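Why Does a Fuzzy Sweater Keep You Warm?

Put on a sweater on a chilly morning and in a minute or two you feel toasty. So the sweater must be making heat, right? Nope! A sweater can't make any heat at all. If you left it alone in a cold room all night, it would be exactly as cold as the room. The heater is YOU.

Your body is busy turning breakfast into energy, and a lot of that energy comes out as heat. All day long the heat drifts away from your skin into the air. On a windy day it gets whisked off even faster, and that's why wind feels so cold.

Now for the clever part. Air is really bad at passing heat along, as long as it stays still. And knitting is full of tiny spaces! Look closely at a sweater sleeve and you'll see rows and rows of little loops, each one pulled through the loop before it. Inside the loops and between the hairs of the yarn there are pockets of air, and the air in them has a hard time moving around. Your warmth gets stuck in there with it. Scientists call this insulation (say it in-suh-LAY-shun).
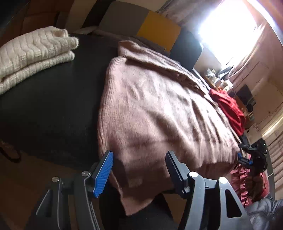
Fuzz helps a lot, too. All those little hairs sticking out make even more places for air to hide. Animals have known this trick for ages. When a bird puffs itself up into a round ball on a January morning, it is trapping extra air between its feathers. Cats and foxes fluff up their fur. You try to do it too! Goosebumps are your skin lifting up its tiny hairs, but our hairs are so short that it doesn't do much good. Lucky for us, somebody invented knitting.

What about wool? Wool comes from sheep, and every hair of it has a natural wave called crimp. Crimpy hairs can't lie flat next to each other, so they leave gaps, and you can guess what fills the gaps. (Air again!) Other yarns are made in factories, and the makers often add crimp on purpose so the yarn will be soft and puffy.

Try it yourself!

You will need 3 jars with lids that are all the same size, a fuzzy sock, a plastic bag, a thermometer and a grown-up to pour the water.

Pull the sock over the first jar. Wrap the plastic bag tightly around the second. Leave the last one bare. Ask your grown-up to pour 200 milliliters of warm tap water into each jar, then put the lids on. Wait half an hour and take the temperature of each one. Which jar won?

Divina Ocampo's class in Mudgway tried this and then wanted to know what would happen with two socks, one over the other. What do you think? Write down your guess before you test it!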